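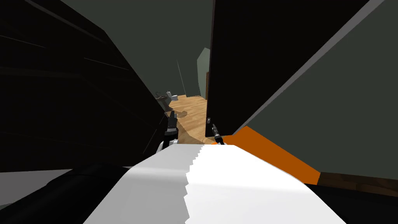 Domero Housing Cooperative -- Residents' Energy Club

Forum > Heating and hot water > Lowering the radiators at night, does it save or not?

ilari_k
Good evening all. My name is Ilari Kemppainen, I live in the B staircase, second floor. I moved in last autumn and this is my first winter with my own meter. My question is simple, but I get a different answer from every neighbor. Should I turn the thermostat down for the night, or keep it the same all the time?

My bill for February was 391, and this is more than I had planned. The apartment has two outside walls and the old windows. At present I keep 21 degrees day and night. My father always said that warming a cold apartment again costs more than keeping it warm. Is he right?

raili.l
Welcome Ilari. Your father is not right, but many people believe the same. The heat you lose through the walls depends on how big the difference is between inside and outside. If the rooms are cooler for 8 hours, you lose less during those hours. The warming up in the morning only puts back what was not put in during the night.

I lower mine at ten in the evening and it comes up again before I wake. I have done this for years.

plistari_fan
I must disagree a little. In theory Raili is correct. In our building the walls are heavy and they cool very slowly, so in one night the temperature drops by maybe a degree. The saving is then small. In the morning you feel the walls are cold, you turn the knob to the maximum, and then you forget it there. I did exactly this for one whole winter.

raili.l
The forgetting is a problem of the person, it is not a problem of the method :)

plistari_fan
Yes, but the person is the one who pays.

ximena_sosa
Hello Ilari. Can I ask which thermostats you have? In the B staircase some apartments got the programmable Plistari ones and some still have the simple knobs with numbers. With the knobs I would agree with plistari_fan, it is too easy to leave them wrong. With the programmable ones you set it once and that is all.

ilari_k
Thank you for the answers. I have the knobs in the bedroom and kitchen, and a Plistari in the living room. I have never programmed it. The manual I found in the drawer is for another model, the Orko.

ximena_sosa
The menu is nearly the same. Hold the middle button until the clock blinks, then choose the night program. The factory setting goes down to 14, and in my opinion this is too low for our corner apartments. I would put 18 and look at how the mornings feel.

Please check also that the sofa or a curtain is not covering the radiator. The thermostat then measures the warm air behind the cloth and closes too early.

kerttu
I agree with Ximena about 14. My sister had it like that in a corner bedroom and she got black mold behind the wardrobe. When the surface of the wall is cold, the moisture from your breathing stays on it. So please do not go too low, and open the window wide for a few minutes in the morning. Do not leave it a little open all night.

plistari_fan
Kerttu's point is the important one for me. I would look at the windows first. I changed the seals in 2 windows last year, the Amato rubber strip from the hardware store, and the draft in the bedroom stopped the same evening. It made more difference to my comfort than any program.

raili.l
Here we can agree. Seals first, then the night program. But do both, Ilari.

lauri_laitinen
One small thing about the bill. February's bill has the yearly correction in it if you moved in during the autumn, because the advance payments are estimated from the previous tenant. Look at the second page, the line "adjustment." It is possible that your real use was lower than you think.

ilari_k
Lauri, you are right! There is an adjustment line and it is quite big. I had not turned the page. I feel better now, and also a little stupid.

I will set the living room to 18 for the night and buy the seals on Monday. Does anybody know what thickness fits the old windows on the courtyard side?

plistari_fan
Mine are on the street side, so I am not sure. Close a small piece of modeling clay in the gap, take it out and measure it. Then buy the next size up.

kerttu
Not too thick, please -- I did that and now my kitchen window closes only if I push it with my shoulder.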